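Gurkelow (teardown arm)

Gurkelow is a small robot arm project for taking old desktop computers apart, built and looked after in a shared workshop called Arkitz. I wrote this page for the workshop wiki because I've done most of the wiring and all of the swearing, so forgive the first person. Last big edit: 21 April 2023.

Background

We started in December with a shelf of retired office towers and an arm that wouldn't hold its zero. The first control program was called Pan, and it did pretty much what the name says - it swung left and right. Its replacement is Ako, which runs the whole arm from one laptop and has grown to 2,029 lines, plenty of them mine and not all of them good!

Gripper

The gripper has two black fingers on jointed linkages, bolted together with round silver bolts. I like it because you can get a hex key on nearly everything without pulling the arm off its mount. The wrist camera looks straight down past the fingers, so whatever you're about to grab is always in view (so is a lot of gripper, but you get used to it). Shiny ribbed metal is the hardest thing for Ako to look at. The highlights move whenever the arm does, and version 11 used to treat every ridge as a separate part. 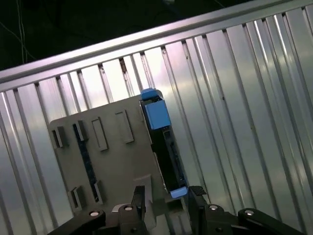
The fingers on either side of a gray plastic panel with light-blue pieces, against ribbed metal.

Working inside a case

A tower on its side with the cover off is about the friendliest job you can give an arm, and it's still a mess in there. Cables are the real trouble. They sag across whatever you want and they never sit the same way twice, so Ako keeps a no-go zone over any thick bundle. Stiff, brightly colored plastic is much nicer. The Dell boxes are good for this, with blue drive parts that show up well against all that gray sheet metal.

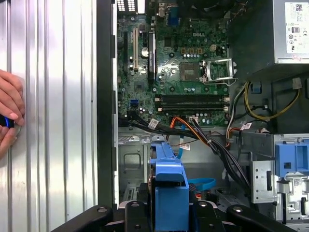
Drive bay

Hard drives are what I care about most, and the drive bay is where I've spent my evenings. The approach angle is set to 20 degrees. I ran it at 19 for a while and kept catching the rim of the cage - one degree, that's all it was. Ako takes the wrist down slowly, waits, and lets whoever is at the bench nudge the position before anything closes. Keep the power wires out of the path and don't hurry it. 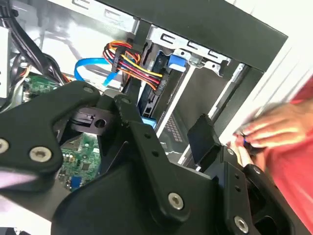

At the drive bay, with the black drive upright in its silver cage and a hand by the outer panel.

Known problems

Ako loses its place if the laptop goes to sleep. The left finger needs its bolts checked before each session. Latch release is still only half written, so please don't merge my branch yet.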